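Loose Sleeves, Cool Arms: A Summer Clothing Study
Drinell School, Textiles and Everyday Life project

Our question sounded almost too simple when we picked it: does a loose shirt really feel cooler than a snug one, or do we just say that every summer out of habit? By the end of the project we had 66 completed answer sheets, a pile of borrowed shirts and far more opinions about sleeves than we ever expected to have!

We started with reading. Loose clothing lets air move between the cloth and the skin, and that moving air helps sweat dry. Cloth that sits tight against the body can still work well if it is thin, but it leaves less room for the air to do its job. Color matters too, mostly in direct sun, because pale cloth throws back more of the light that hits it. What we couldn't find was much about how people feel in their shirts while doing normal things, so that became our part.

Each tester wore a loose shirt one day and a fitted shirt the next, both cotton, and did the same short walk up the Miltard steps. Afterward they filled in a sheet with scores from 1 to 100 for comfort at the neck, back, underarms and wrists – 100 meaning "I forgot I was wearing it." We also asked what they did with their sleeves.

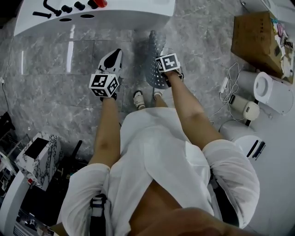 A loose white shirt, with the right sleeve rolled up.

The sleeve question turned out to be our favorite. Of the 66 testers, 46 rolled or pushed up their sleeves during the loose shirt walk, and several wrote that the roll itself was the annoying bit. A thick roll near the elbow traps heat and gets in the way when you bend your arm. One tester wrote "sausage elbow" on the sheet, and we used that term for the rest of the project.

Scores for the back and underarms were clearly higher with the loose shirt. The neck was a tie. At the wrists the fitted shirt won, which surprised all of us, and we think it is down to the cuffs flapping about on the way up.

There are weak spots. The second day at Miltard was breezier than the first, and everybody wore the loose shirt first, so we can't fully separate the shirt from the weather. Next time we would swap the order for half the group. We also had only 3 shirt sizes, and what hangs loose on one person fits another just right.

We would love to try linen next, and maybe a shirt with shorter, wider sleeves so there is nothing to roll. Our pattern draft for that one is pinned up in the sewing room, with the first cutting planned for Friday.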